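Help pages > Clubs and schools > Robotics > Simulation

Last updated: December

Simulated arm knocks the cheese instead of picking it up. Four weeks of this.

Posted by Berwyn Eynon

I help out with the after-school robotics club at Blackwood. We have entered the Gostley Challenge, the sorting one, where an arm has to take food items off a table and put them in the right tray. The first round is all done in simulation, so nobody needs to own an arm, and that suits us, as our budget would stretch to a decent glove puppet.

Our group has the cheese. Other clubs got the tin or the banana. We got a great yellow block with holes in it, of the sort mice steal in cartoons, and I have come to dislike it more than I have disliked some relatives.

The trouble is this. The arm goes to the right part of the table, comes down with every sign of confidence, and shoves the cheese sideways. About one go in every so many it does get hold of it, and the whole club cheers, and then we run it again with the same settings and it shoves it sideways. We are using Primier for the simulation and the pupils have written the control part themselves in blocks, with a bit of Python where the blocks ran out.

What we have tried so far:

Making the arm slower. It now shoves the cheese slowly.

Raising the friction on the cheese until it was, as one of the Year 9s put it, basically a carpet.

Turning the whole table round. I can't defend this one.

We have 40 trial runs in the scored round and need a decent share of them to work. At present I'd be glad of 3. Should we be looking at the grip, the camera or the physics? I have an hour with them on Friday and would like to walk in looking as if I know.

Dreltarau

Almost certainly the camera, or rather what you are doing with it. People always blame the physics first because the physics has the most sliders.

How are your pupils deciding where the cheese is? If it's the usual club method, they find all the yellow pixels, take the middle of them, and send the arm there. That works nicely when the whole block is in view. When the camera is close and only a piece of the block is showing, the middle of the yellow you can see is a different spot from the middle of the cheese. The arm heads for the wrong place, lands off centre, and you get your shove. Every so often the block happens to be sitting well inside the view and it all goes right, and that's when you get your cheer.

Easy to check. Get them to save the camera picture at the moment the arm makes up its mind, before it starts moving down, and put a dot on it where the program thinks the middle is. Do it for a good pile of runs and sort them into worked and didn't. If I'm right, the bad ones will be the ones where yellow is touching the side of the picture.

The fix is a rule the pupils can write themselves: if any yellow touches the border, don't grab, back off and look again. Also watch your colour limits. The edges of a rendered block often come out browner than the face, and the inside of a hole darker, so a tight yellow setting will nibble bits off your shape without telling you.

And put the friction back to what it was. You'll forget, and then in round two you'll wonder why the cheese won't leave the gripper.

gripper_gav

we had this last year, just make the cheese smaller

Berwyn Eynon

Thank you both. I don't think we're allowed to make the cheese smaller, Gav, though I did check the rules with more hope than I'd like to admit.

Dreltarau, we saved the pictures as you said. The pupils wrote the saving part in one session, which is quicker than they have ever done anything for me. Most of the failures look much like this one, with the block running off to the right and out of the bottom, and our dot (not shown here) sitting proudly in the middle of whatever was left. The edge does go quite orange-brown at the corner, too, so the colour limits are next on the list.

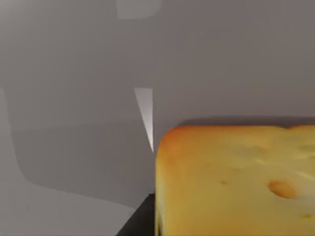
Dreltarau wants to know how far back the arm moves before it looks again, and warns that if it is always the same distance we may end up with the program hopping back and forth between two bad views until time runs out. Fair point. We had picked a fixed distance, on the grounds that it was the first number anybody said. The Year 9s now have it backing off a bit further each time, with a limit of 500 steps before it gives up on that run and goes on to the next.

It isn't cured. The runs that still go wrong are now mostly a matter of the gripper arriving at a slant, and I suspect that wants a post of its own. The friction is back to normal. The table is still the wrong way round, as one of the pupils has written everything else to match it and won't hear of moving it.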